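Assembly of a Push-Fit Plastic Frame: Joint Seating and Surface Protection
Final report, Drotari project unit
Mervin Nguyen

1. Purpose

The Drimside frame is a light household frame sold in parts. It has a molded plastic base and tubular legs that push into sockets in the base. There are no screws. The printed sheet that comes with it shows the finished frame and gives no order of work. The aim of this project was to find an order of assembly that leaves every leg fully seated and does not scratch the base, and to write it up so that a first-time user could follow it.

2. Materials

The frame was assembled upside down, with the underside of the base facing up. All white parts were wiped with a dry cloth before use. The complete set of parts weighed 1,418 g on the bench scale.

Two coverings for the work surface were compared. The first was an old cotton bedsheet, light gray. The second was a black cover taken from the storage room. The white parts were much easier to find against the black cover, and dust or plastic shavings left by a tight joint showed up at once. The cotton sheet gave a better grip. After the first round of trials the black cover was used for everything.

3. Method

One trial consisted of laying out the parts, fitting the legs, checking each joint, and taking the frame apart again. A joint was recorded as seated when the leg could not be turned by light finger pressure and no gap could be felt at the rim of the socket. A joint that failed either check was recorded as open.

Three orders of work were tried.

Order A: legs fitted one after another, going clockwise around the base, each pushed fully home before the next was started.

Order B: all legs started in their sockets to a shallow depth, then pushed home in a second pass.

Order C: as in B, but with opposite corners done in turn during the second pass.

A total of 20 trials was planned for each order. Order A was stopped after 8 trials. The base had begun to show a white stress line near one socket, and the remaining trials were dropped to save the part for orders B and C.

4. Results

Order A gave the most open joints. The last leg was nearly always the one at fault. With the earlier legs already locked, the base had taken a slight twist and the last socket no longer lined up with its leg.

Order B was better. Open joints still occurred, mostly on the side that was pushed home last. Order C produced the fewest, and all of them were closed by a second push with the base held flat.

Push force was estimated with a luggage scale hooked to a strap over the leg. A typical joint needed roughly 200 N to close from the shallow position. The scale was read by eye and drifted between readings. The value should be taken as an order of size only. Pulling the joints apart took less effort if the leg was turned slightly first.

Wrinkles in the cover had more effect than expected. When a fold was caught under a corner of the base, the base rocked during the push and the leg went in at an angle. Smoothing the cover before each trial added little time. Taping its edges down was tried and given up, as the tape lifted whenever the frame was turned.

5. Recommended order

Spread the cover and pull out the folds under the area where the base will rest. Lay the base with its sockets up. Keep loose legs to one side, parallel, so they do not roll beneath the base. Start every leg by a thumb's width. Push home at opposite corners. Check each rim by touch. Turn the frame over only after all joints pass.

6. Limits

Only one frame was used, and its sockets will have worn during the trials. Order C was run last. Some of its advantage may come from looser joints. A second set from Cloutier was ordered in August but came with a different leg diameter and could not be used.

White parts and dark coverings:

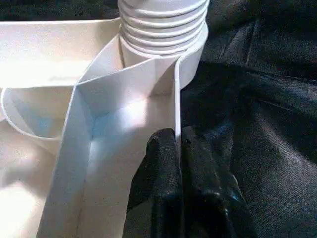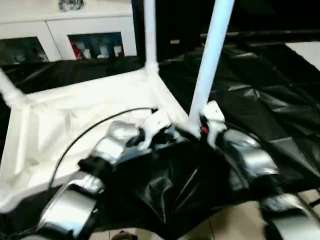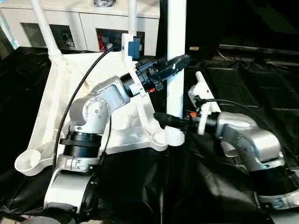
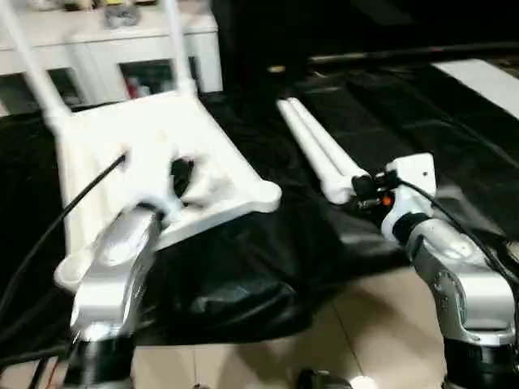

Lorne Gill, on reading the draft, objected that the wear problem in section 6 is more serious than the report allows, and asked that the orders be mixed at random on a new base before the sheet goes to Sovon. He also thought a thumb's width too vague for the starting depth and wanted a pencil mark on each leg. The pencil mark has been added to the sheet. The repeat trials have not been run.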